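Open day at the Karambridge growing and packing house

We went out to Karambridge in April 2023, when the growers there opened their cut-flower and foliage house to visitors. Parking is in the field behind the boiler shed, and the tour takes over an hour if you stay for the questions. There were 18 of us in the group.

Souad Soliman, who runs the packing side, led us through. The main house has 400 benches under glass. Most of what leaves in spring is long-stemmed foliage for florists, and the bulk of it goes to a wholesaler called Dridis. The Hjaltested shop takes the rest – mainly short bunches for the counter.

The part I liked best was the stem work. Stems are stripped low, sorted by thickness and then paired, a thin one with a thick one, so the bunches sit evenly in the sleeve. Soliman said new staff take a season to judge thickness by eye.

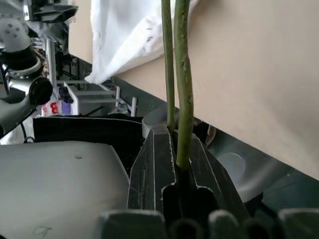

Two green stems side by side, the thicker one speckled.

After that we saw the cold room, kept at 4 degrees, and the loading bay. Boxes are stacked 3 high and no more. The busiest month is December, when they bring in extra people from Flavau and run the benches late.

Tea was served in the old potting shed. You can buy bunches at the gate on the way out, cash only, and the rejects are half price. Wear boots – the path between the two houses was muddy all the way along.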